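Notes on the perception rewrite for the tube-and-rack task. Long thread, mostly about depth on clear plastic and what we did about it in the planner.

Background: we run a bench manipulation stack called Serley. It takes a color stream and a depth stream, builds an object list, and hands that list to a grasp planner. On opaque parts it has been boring for months. On clear parts the object list was wrong often enough that the planner never got a fair test.

The failure is old and well known. Depth goes straight through acrylic and reports the table, or reports nothing. The point cloud for an empty tube is a few stray returns at the rim. Fit a cylinder to that and you get a confident pose pointing somewhere silly.

First attempt was depth completion with a learned model. It fills holes well on glass with some content in it. On racks it filled the holes in the rack too, and I mean the actual holes, the ones the tubes go in. The planner then treated the rack as a solid block and refused every insert.

Second attempt, now merged: stop asking depth for anything except the table plane. Fit the plane, fix it for the session, then do everything else from color against known geometry. Racks are matched as a hole grid. Tubes are matched as an axis plus a rim ellipse, constrained to a slot. 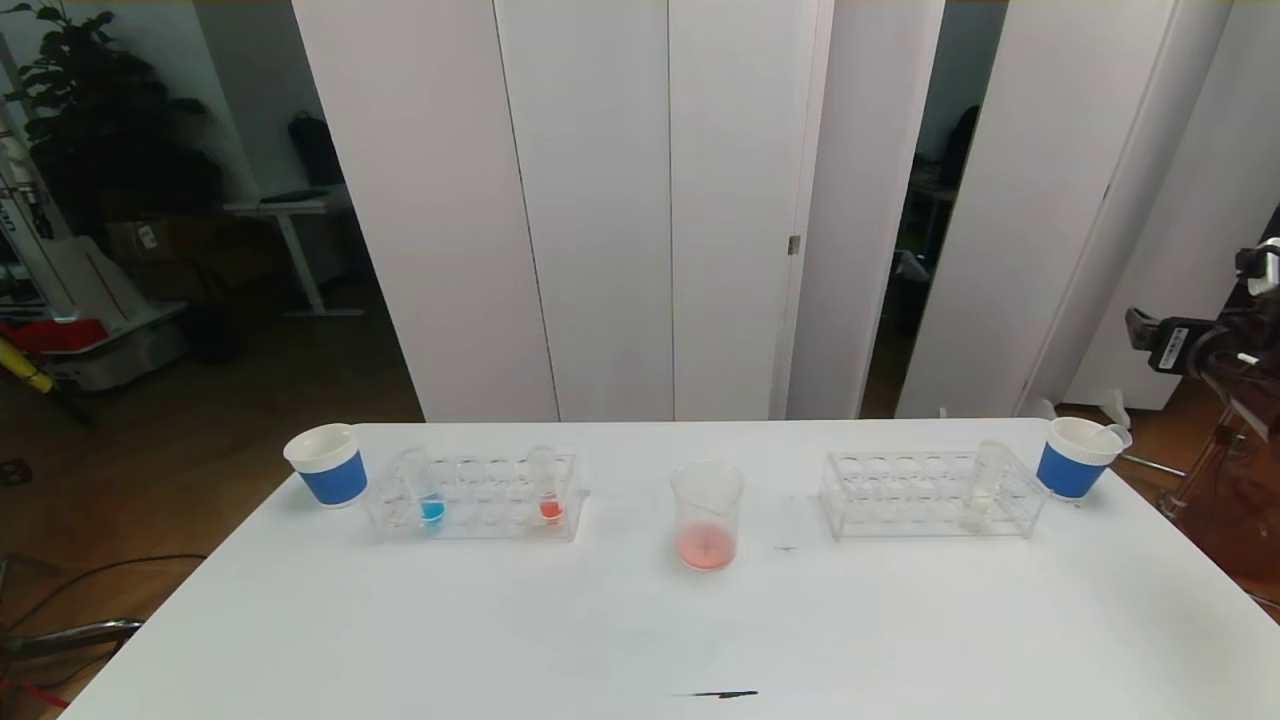 Test layout: two racks, three tubes, beaker in the middle, a cup at each end.

The slot constraint does most of the work. A tube in a rack can only be in one of a small set of positions, so the pose search drops from six degrees of freedom to a slot index and a small tilt. Search time stops mattering.

Liquid turned out to be a useful cue and an annoying one. Bright blue or orange-red at the bottom of a tube gives a strong blob, easy to tie to a slot. Pale cloudy liquid gives close to nothing, and the detector falls back to the rim. Confidence for that tube sits well below the other two. I left the threshold alone and made the planner ask for a second view when it is under the line.

Numbers. The labeled set is 2,771 images, of which 1,918 went to training. Slot assignment on the rest is good enough that I now spend my time on the errors in the beaker class. 206 labels had to be redone by hand after Abimbola Olatunji noticed we were numbering slots from the wrong end on one of the racks.

That bug deserves its own post. Two matching racks, row and column order defined in the rack frame, and the rack is close to symmetric under a half turn. The matcher picked either orientation depending on noise. Indices flipped between frames and the tracker reported tubes teleporting. Fix: carry the orientation from the previous estimate and only allow a flip if the rack has been touched.

On the planning side, Brestico (our motion layer) now takes a keep-out volume per object in place of the raw cloud. Racks are boxes with the slots subtracted. The beaker is a cylinder padded by 5 mm. Cups get a padded cone, and anything sticking out of the rim gets folded into the padding without being classified.

Padding the beaker more than that closes the lane between it and the right rack for some approach angles. The planner then takes the long way over the top. It is legal and slow. There is a per-object cost term for this in the Rangel branch if anyone wants to try it before it lands.

Marks on the tabletop: the old segmenter would promote dark specks and thin streaks to objects. With the plane fixed, anything with no height evidence and no match to a known class is dropped. I log the drops. The log is long.

Still open: the beaker spout. The model treats the beaker as rotationally symmetric, so for a pour we have no heading. Trirthorpe's config format has a field for it, currently ignored. Next job is a keypoint on the spout and a check that it agrees across two views.

Also open: re-fitting the plane when somebody bumps the table. At the moment you restart the node. A residual check on the rack feet should catch it; patch is up for review, comments welcome on the threshold in particular.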